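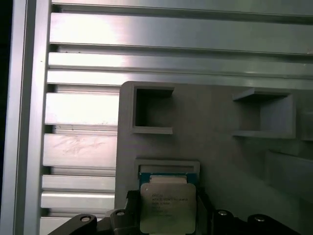

Jul 17, 2025

Club update. We have settled on the CPU task for the Tullthorpe student challenge in August, so most of our evenings now go into getting a processor in and out of a slot on the gray fixture plate.

The slot is narrow and the processor has to be upright when it gets there. If it leans even a little in the fingers, the edge catches on the wall and we have to start over. Last night we ran the routine 40 times and got 21 clean inserts. In June we were happy with five.

Most of the misses come from the grip. When the fingers close too low, the part tips back as soon as it touches anything. I moved the grasp point up a few millimeters and slowed the last part of the approach, and that helped more than the week we spent on the Taltov vision code. We still use Taltov for finding the plate — it does that well enough — but the final move is mostly force feedback now.

Two things left on my list. The logger drops samples when a run goes over 55 seconds, and I want that fixed before we collect any more. The practice log has 1,927 attempts in it, counting the old ones with the peg, and somebody needs to sort out which are worth keeping.

The second is the retry. At the moment the arm just stops after a miss and waits for one of us to reset it. The rules allow one retry per part, so I'm writing that next.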